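Notes for the regional music night talk -- Zodwa Joubert

Start without the slide. Play the first minute of the Lastier single, let it fade, then talk.

Good evening. I book rap shows at Drillalham, and I've been asked to talk about how a local crew gets from open mics to a tour. I'm going to use Lastier, because most of you saw them in April.

Lastier is two rappers and a producer. Mandla Le Roux and Shireen Visser write the verses. Aníbal Quintela makes the beats and runs the set from the side of the stage. They met at the Oosthuizen open mic and did seven of those nights before I gave them a support slot.

The first support slot was not good. The vocals sat under the bass and Shireen lost a whole verse. What I noticed was that the crowd stayed. People at the bar put their drinks down for the hook on "Zundus," and that song wasn't even out yet.

(Pause. Ask who was there.)

We put them on again as the opener, same room, with a proper sound check. Door count was 854. For the headline show we sold 1040 and had to move the merch table into the hallway.
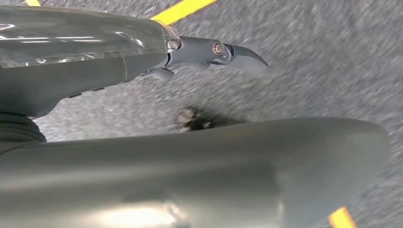
2 min read

Now the record. "Zundus" came out as a single with no video. Elmarie Mabuza handled the press and sent it to local radio first, then to the blogs. Her view was that a small station playing a song every afternoon does more than one post on a big site. I didn't agree then. I do now, at least for this kind of act.

The mixtape followed. Mandla wanted guests on every track. Aníbal wanted none. They settled on one posse cut at the end, and it is the song people ask for live -- so plan the set around it and keep the guests in town.

Money, quickly. Get the split on paper before the song comes out. Lastier did it by text message and had to redo it when the radio royalties came in. Beats, verses and hooks all need a name next to them.

(If running late, skip the part about merch and go to the clip.)

Merch: shirts sold, hats did not. Print fewer sizes of the hat.

Play the live clip of the posse cut, then take questions. Mandla and Shireen are at the back and will answer the ones about writing.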